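3.2 Sorting by color family

The tidying task we enjoyed studying most was also the plainest one: putting crayons away. Every adult we interviewed had a rule for it, and hardly any two rules matched. Some sorted by hue, some by how worn the tip was, and one father in the Briggs group sorted by "who will fight over it." We settled on color family, with one basket per family, and left the borderline shades for people to argue about.

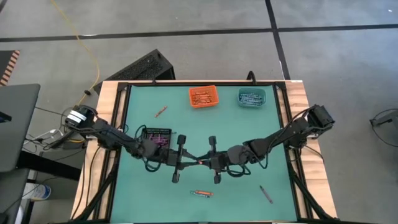 Color families are easy to agree on at the middle and wonderfully hard at the edges. Lawal's coding sheet from November lets a basket stand for a neighborhood of shades, so browns may live with oranges and grays with blues. The orange basket holds orange and brown crayons together, and the teal one pairs blue with gray, while pink and purple go in the black mesh container. A lone gray crayon on the mat therefore has a home, even though no basket is gray. We were delighted by how fast people picked up this idea once they saw a basket with a few crayons already in it.

The container itself matters too. In the Bomivero interviews, Keane and Jibrin heard again and again that a basket's own color works as a label. 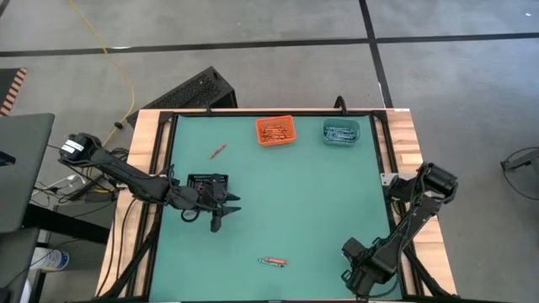
Labels of this kind have limits, and we find the limits just as interesting. Black tells a sorter nothing about what belongs inside, so the contents have to do the talking. With the small black basket, a few dark reddish items show between its wall and the arm, a thin clue for anyone deciding where a red-orange crayon should go. Olatunji suggests that such a basket should be filled first, and we agree.

Wrappers give a second cue, with the color name printed in small type, though most adults told us they never read it.
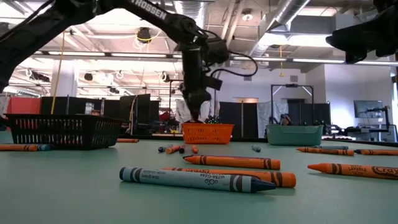

Figure 2. Crayons before the baskets, with "blue green" printed on the nearest wrapper.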